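Grudmont Paired Hand Grippers: hire and purchase
Sold by Brundton. Page reviewed June 2023.

The Grudmont is a pair of hand-held grippers for recording household jobs that you later want a robot arm to copy. The brochure says anyone can produce good folding data in an afternoon. We stock the thing and we doubt that. Our own tester needed 20 runs at one knit before we'd have kept any of them.

Blue pads, two fingers each, ribbed grey body. On a long-haired knit the pads will pinch a bunch at the hem readily enough. Whether they've picked up one layer or two is harder to tell by feel, and the maker's claim of "fingertip sensitivity" is generous. The housings also collect lint.

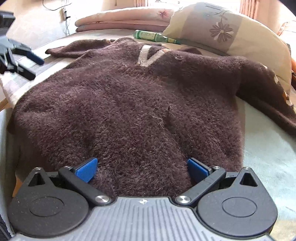

Can I buy a single gripper?
Pairs only. Grudmont won't split them, and the spare left unit we once listed has been sold.

Setup is quoted at 2 minutes. Allow longer the first day. You'll want a clear bed or table at hip height and decent daylight. Glossy furniture bounces the sun around, and the Cladora software that comes in the box has a habit of dropping its position fix when that happens. Version 34 was supposed to cure it. We'd call it improved.

A tidy folded stack is the result people pay for, so look at the layers along the front edge before you believe anybody's success rate, ours included.
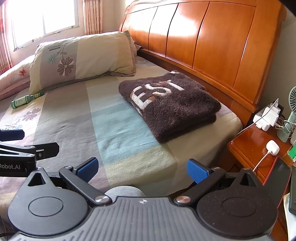 Tapia wrote to us that the pads were fine on towels and hopeless on silk, and that the fold presets in Cladora were never opened again after the first week. We've had more than one letter along those lines. The presets are still listed as a feature.

Spreading a garment flat takes both hands and more patience than the fold itself. Big knitted letters help, as you can line up on them. Plain dark pile gives you very little to aim at. 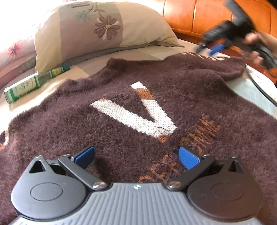
What does the hire period cover?
Hire runs for 72 hours from pickup and includes both grippers, the case and a Cladora licence. Replacement pads are extra and aren't refundable once opened.

Our view: hire before you buy. If your work is mostly towels and T-shirts, you may well keep them. For anything delicate we'd wait for softer pads, which Grudmont has promised without giving a date.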